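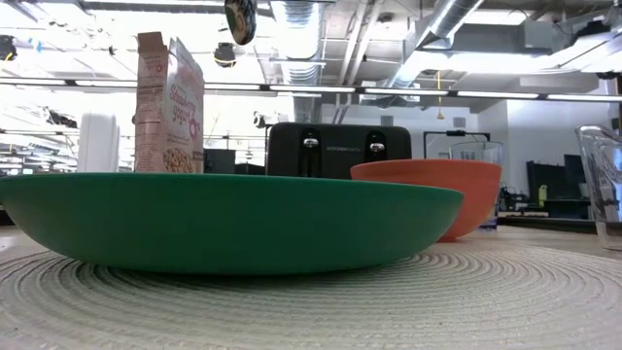
Ornella Gatti wrote after the last report that the meals program had told her a great deal about recipes and very little about who was turning up. She asked for attendance first this time, then money, then everything else, and the report is set out in that order.

Penrose Community Suppers
Progress report to the Serkness Fund, second period

Attendance

We served 1376 suppers in the period, against a target of 900. Most of the difference comes from the Jedell Street site, which opened with one sitting and now has two. The Penrose site has held steady. It fills up in cold weather and thins out when the evenings get lighter, and we expect the same pattern this spring.

We don't ask for names at the door. We do ask whether it is a person's first visit, and nearly 200 people said yes. Older adults living alone are still the largest group. Families with school-age children come mainly to the early sitting at Jedell Street, and several told us that the later one ran too close to bedtime, so we moved the early sitting forward by half an hour.

We are not reaching people who work evening shifts. A take-home box was tried for two weeks and few were picked up. The pickup point was at the back of the building with poor signs, so we don't think it was a fair trial. It will be run again from the front entrance.

Money

Spending on food is over budget. Higher numbers explain most of it, and the price of eggs and cooking oil explains the rest. Spending on rent and insurance is as planned. Staff hours are under budget, as the second cook's post at Jedell Street was empty for the first part of the period. It has now been filled.

We moved part of the unspent wages line into food, as agreed by phone with your office. The revised budget is attached. We are not asking for extra money in this period, but if attendance stays where it is, the food line will need to be larger in the next application.

Kitchen and supplies

The dishwasher at Penrose broke down twice. The first repair was covered by warranty and the second was not. We have a quote for a replacement from Jukus and are waiting for one more before we decide.

Disposable plates are no longer used at either site. Washing up takes longer, and the closing shift at Jedell Street now ends later than it used to. Trash collection has gone down from two pickups a week to one.

The county inspector visited Penrose and passed the kitchen with one note, on labeling opened containers in the cold store. Date labels are now in use at both sites.

Menu

The soup and bread night remains the most popular. The fish night was dropped after low turnout and a good deal of waste. Bean chili took its place and has done better. Guests have asked for more fresh fruit, and we are talking with a wholesaler about buying bruised or undersized stock at a lower price.

Next period

We will rerun the take-home boxes, settle the dishwasher question, and train the new cook to run a sitting alone. Howard Sowerby will send the attendance sheets for both sites by 22nd March. The Jedell Street lease comes up for renewal soon after that, and the landlord has said he will offer the same terms, though we don't have this in writing yet.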